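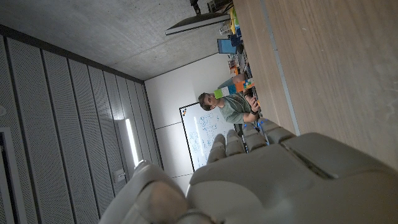 According to a reader of the last gallery, a planner that takes 3 seconds to decide what to do with a toy block isn't a planner at all, it's a lookup table with a progress bar. I wrote back that this was unfair to lookup tables, which at least give you the same answer twice. Then I went back to Clestance to see the new version, because the release notes for Pritix made it sound as if the whole complaint had been dealt with.

I am not convinced that it has. Pritix is the planning layer. It sits on top of Ojo, which does the perception, and both are meant to run on any five-fingered hand with a camera near the wrist. The pitch is that the hand watches a person, works out what they are holding and what they are likely to do next, and has a grasp ready before it is asked for one. That last part is what I came to see.

The group at Clestance let me look at the logs as well as the hand, which is more than most places allow, and I'll give them credit for it. They are also quite open about which parts are scripted. The trouble is that the list of scripted parts is longer than the release notes would have you think. The switch from watching to reaching, for one, is still a key press on a laptop.

Some background for anyone who skipped the Sterkham write-up. At Sterkham the same stack ran on a fixed camera over a bench, with even lighting and a plain background, and the numbers were good. Moving the camera onto the hand changes nearly everything. The view rolls when the wrist rolls, and the fingers get in the way of whatever they are supposed to pick up. Ojo handles this by masking out the hand with a model of its own joints, and the mask is only as good as the joint readings. When the readings lag, a slice of finger leaks through and gets labeled as an object. I found one stretch of log where the planner had spent its whole time budget on a grasp for its own thumb.

The log I was given has 1449 planning calls in it. The default budget is 500 milliseconds per call, and when the planner runs over, it hands back the last plan it had and marks the call as done. It does not mark it as late. You have to compare timestamps to find that out. I have asked for a separate flag, and was told it is on the list for May.

A few notes on the settings, for people who will ask:

Tracking was left on the default profile. There is a "steady" profile too, which smooths the pose of a held object over 5 frames. It looks lovely in the viewer and puts the estimate behind the real thing whenever a person moves at normal speed.

Roll correction was off in the viewer and on in the planner. I would like to see these tied to one switch. Two of the bug reports I read came down to somebody looking at one and assuming the other.

Grasp scoring was the stock version. It still prefers a wide power grasp for nearly everything, even for small things that want two fingertips. 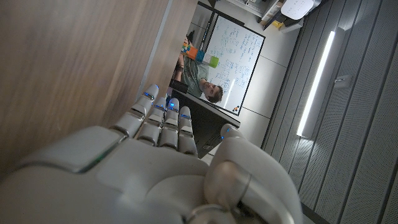
A stack of blocks, held up in one hand with the fingers of the other party in the foreground. Stacks are where I have most of my doubts. Ojo has to choose between one object with several colors and several objects that happen to touch, and it can change its mind from one call to the next. Pritix then throws away the plan and starts over.

What I would want to see next

The same test with the key press taken out. If the software can tell when to stop watching and start reaching, let it, and publish the times it got that wrong.

Late plans counted as late. A stale plan that happens to work is still a stale plan, and the success rate on the project page ought to say how many of those are in it.

A held object that the tracker has no model for. Bright toy blocks are kind to a color-based segmenter. A gray mug would be less so, and a crumpled bag less again.

The joint lag measured and written down somewhere. Everyone I talked to agreed that it matters - I could not find a figure for it in any of the documents.

I'll put up another gallery when the late flag is in. The Sterkham page stays where it was, with the old settings file at the bottom.

Posted 21/04/2021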